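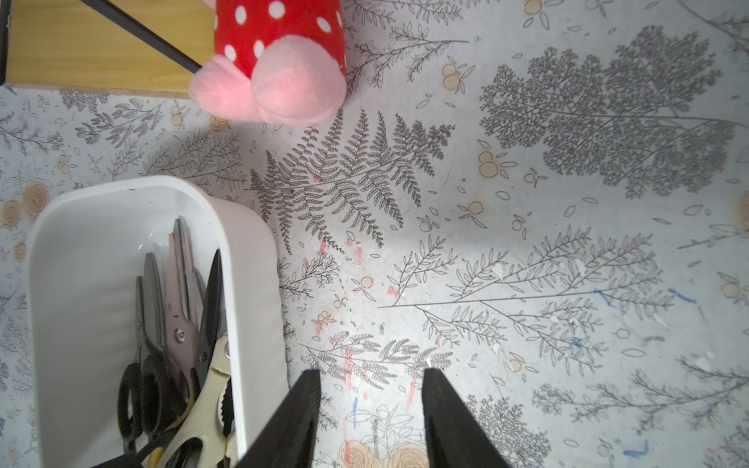

Scissors and tray at the Orance test cell, from the wrist camera.

Orance has begun a comparison of two gripper controllers, Kindico and Gronow, using household scissors as the test objects. Each controller will be given 100 attempts at moving a pair between the tabletop and a white tray. The trial is led by Myfanwy Lloyd and will run until February.

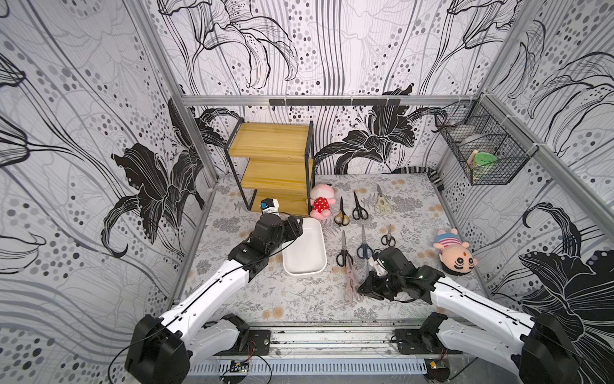
Page last modified: February, 10:13 am

Both arms are used in the trial. Scissors were chosen for their uneven weight and open handles, and the set includes kitchen shears as well as smaller pairs. Finger pads and camera settings will stay the same for both controllers.

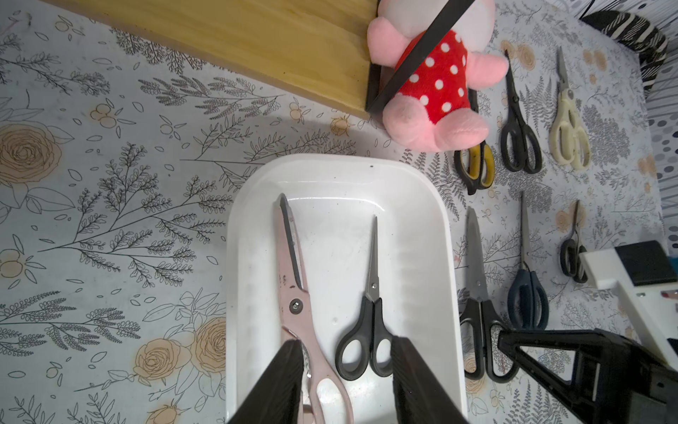
Rhydian Gape asked whether a fixed grip force would favour one controller over the other, and said he would like to see the results listed by handle size.

Orance will record grip force for every attempt and publish the figures by type of scissors. A dropped pair will count as a failed attempt. 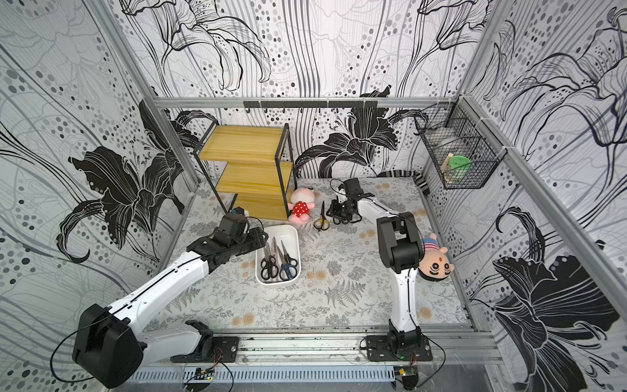
A second round, with the Avo controller added, is planned once the first results have been checked.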